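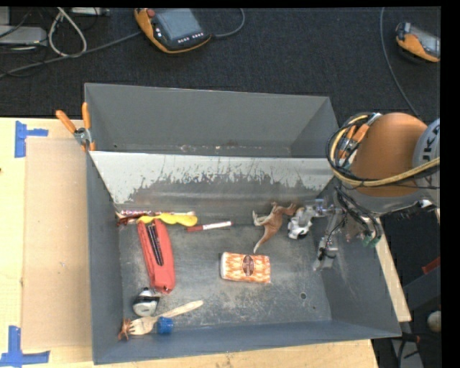
Hauwa Garba objected to the first version of this review on the grounds that a bin-picking rulebook is of no use to a shop that has never written down where the bin goes. The point is fair, and it changed the order of what follows.

Filed under: Reviews > Workcell Practice

Trimgate Bin Cell Practice Guide, second edition
Reviewed 2023-05-27

The guide is a spiral-bound set of 13 rules for small picking cells, with a laminated startup card. It doesn't replace a risk assessment, and the preface says so.

Rule 1 covers fixturing. The bin must be clamped to something that doesn't move, and its position must be marked on the table. Clamps at the rim and corner marks in painter's tape meet the rule. Tape is cheap and easy to replace, but the guide should set an inspection interval for it. It gives none.

Rules 2 through 5 deal with contents. Mixed loads are to include soft, rigid and thin items together: a zippered pencil case, a marker and a toy horse with splayed legs make a fair test. Items against the base of a wall are to be logged separately from items on the open floor. This is the best section. Our old log sheet, inherited from Wijesinghe, had one column for both.

The clearance rule is weaker. It asks for a minimum gap between gripper and bin wall but measures it from the fingertips only. On a bin with steep sides, the wrist and its wiring need checking too. Shigeru Oshima raised this with the publisher in August and received a courteous reply. The text is unchanged.

Pendant storage gets one line: "within reach, off the floor." We were not in compliance. A hook is on order.

The startup card takes 10 minutes on a first pass. The Enska checklist is faster but skips cable routing.

Rating: 4 out of 5. Buy the printed copy; the tables in the download are hard to read.

We use cookies to remember your settings. Accept | Manage choices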